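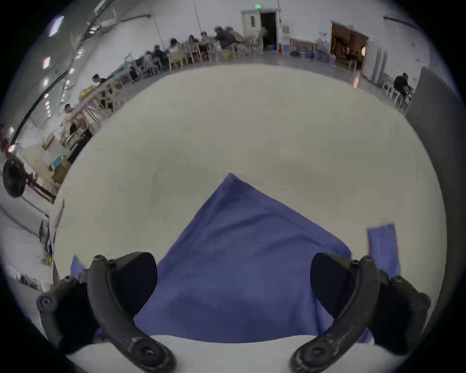
Blue cloth on the big white table, creases and all.

Folding afternoon at Kurgate

I've been promising to put a gallery page up for ages, so I'm finally doing it, even if it only has the one photo so far! It's from our linen sorting at Kurgate, the big room with the grey floor that a few of you will know from the November sale. More pictures will go underneath when I get round to going through them (I have 637 on my phone and most of those are of my lunch).

For anyone new, I look after the cloths we lend out for fairs, suppers and the odd christening. They come back in bags, all squashed, and somebody has to shake them out, look for stains and fold them up again. I don't mind it a bit. Put the radio on low, find a clear stretch of table and off you go.

I do like a blue cloth. We used to have only white, and white shows every splash of gravy from here to the coast. Blue is much more forgiving, though it does crease if you so much as look at it, and you can see plenty of that in the photo. A cloth spread out like that one, with its point going away from you up the table, is just how I like to begin. Then I smooth from the middle outwards with the flat of my hand, bring the corners in and turn the whole thing round before the second fold. My mum did it the other way about and we never agreed.

The white table is lovely to work on because you can see what you're doing. It has picked up a few grey smudges, and I keep meaning to try the Zavelum cream on them. If you've used it on a white top, do tell me whether it's any good before I spend money on a 500 ml bottle.

Over on the left are the light wooden tables where people sit and get on with their work. I've had my eye on those slatted chairs as well, they'd look a treat with a cushion tied on. There's a yellow bag on one of the tables too, a nice cheerful spot of colour against all that white wall.

Still to come on this page: the napkins (108 of them, heaven help me), the long runners from the Zundix fair and my attempt at ironing a round cloth. If you'd like to borrow anything for the spring, leave a note in the box by the door with your dates and the size of your tables. Please measure them first!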